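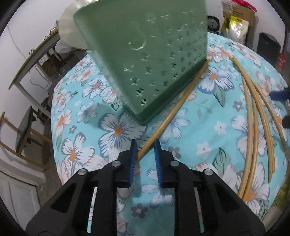

Foto: Nhung Nông

Llevo desde marzo diciendo que iba a arreglar la cesta verde, y arreglarla consiste en ponerle un asa. Nada más. Compré un manojo de tiras de ratán en Fontana, 45 piezas, porque de a menos no vendían, y necesito dos. Las otras vivirán conmigo hasta la jubilación.

La cesta es de plástico, con agujeritos en forma de estrella, y yo la quiero más de lo razonable. En la tienda de Sunalton había una nueva, con asa de fábrica, por menos de lo que me costó el manojo. Prefiero no hacer la resta.

El ratán tiene su carácter. Lo doblas con cariño, se curva, parece que os entendéis, y en cuanto aflojas vuelve a su sitio como un funcionario a las tres.
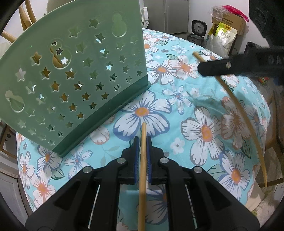 Mi tía lo dejaba en remojo toda la noche y luego lo ataba a una silla para que cogiera la forma. Yo le di veinte minutos en el fregadero — tenía prisa, después de dos meses sin tenerla — y así me fue con la primera tira.

Lo que me gusta es el mantel de flores grandes como fondo de la operación. Con esas flores hasta una chapuza parece artesanía. Mañana pruebo con el remojo largo y compro cordel, que también se me olvidó.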